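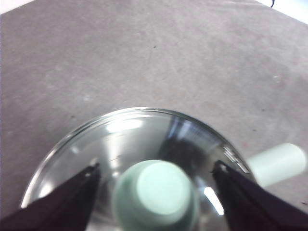 Wrist camera view: one green cylinder in the glass dish, one on the mat.

Budgeting for a used arm and gripper – what am I forgetting?
Posted in Small Shop Automation, Thursday, June 4, 2026

I run a small packing room and want to move short plastic cylinders into and out of glass dishes with an arm. The picture is from our test bench. I have $4,000 to spend this fiscal year and I can't go over it without waiting until February.

I have a quote from Dobos for a refurbished arm with a two-finger gripper and a wrist camera. It takes up most of the money and leaves me $558. The quote doesn't include spare fingers, a mounting plate or any kind of service plan. We already have a bench, a mat and a computer.

Is $558 enough for the rest, or should I look for a cheaper arm? The seller also offers a Mudelano force sensor as an add-on, but that would use up everything I have left.
– packroom_lee

Erzsébet Szilágyi
I would take the arm and skip the sensor for now. Spend the leftover money in this order: mounting plate, finger pads, spare fingers, cable clips. Get the plate price in writing before you sign, including the bolts. Ours was quoted without them.

You are working with glass, so put replacement dishes in the budget as a regular supply and not as a one-time cost. We bought a box of 8 at the start and had to reorder during setup. Buy the same dish each time. A different rim height means teaching the positions again, and that is paid time even if no invoice shows up for it.

Look at lighting too. Clear glass throws bright reflections, like the white streak on the right side of your dish, and they can confuse a camera. A plain diffuser panel is cheap compared with a better camera. Try moving the lamp first.

On the service plan, ask Dobos what a single repair visit costs. If they won't give a number, I would treat that as a reason to keep some cash back. I'd hold $200 and not touch it.

benchtop_ray
Check what the gripper is rated for and whether the fingers come off with normal screws. I have two Clekholm grippers and the fingers are a special order – six weeks last time. Otherwise the same advice as above. Also ask about shipping, it's heavy.

mk_tooling
just get the Grollance one

packroom_lee
Thanks. The plate is extra and so is freight, so I've asked for a new quote with both on it. I'm leaving the sensor off. Grollance doesn't list a price on their site and I haven't heard back from them yet. I'll test a diffuser this week with what we have in the stockroom.

Erzsébet Szilágyi
Ask them to put the warranty start date on the new quote as well. It should run from delivery. Some sellers count from the day you pay.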